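Short film scheme at Zenduvville – worth applying?

skyrme_n
Has anyone here put an actor forward for the Zenduvville new talent week in February? The form asks for a showreel of 2 minutes and a letter from a director. Entry is 100 euros and I can't tell what you get for it apart from a pass.

Iltex
I went two years ago. You get the pass, a group photo call and one round table with casting people. Travel is extra. I spent around 500 in the end and got one meeting out of it, with an agent who already had my details.

DilwynRees
I'd disagree with that. The round table is short but they do watch the reels beforehand. Two of the cast from our short were called in for a television part the same spring. It depends who is on the panel.

Iltex
Two out of how many, though? The list that year was long and most of us went home with a tote bag.

DilwynRees
Fair enough, I only know about ours. Nerys, if the letter is the problem I can write one. My reel files are on the old Dell and I'm putting that back together at the moment, so give me until Friday.

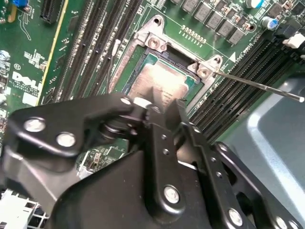
Processor in its socket, bracket screws next

skyrme_n
Thanks Dilwyn, that would help. Does the reel have to be subtitled? Ours is half in Welsh.

Dinance
Yes, English subtitles, burnt in. They turned one of mine back for having a separate file. Also check the size limit, it was 300 MB last time and the upload page just hangs if you go over.

Iltex
I'd still put the money towards a decent reel first – you can send that anywhere.

skyrme_n
The reel is done apart from the subtitles. I'll probably apply and pay for it myself.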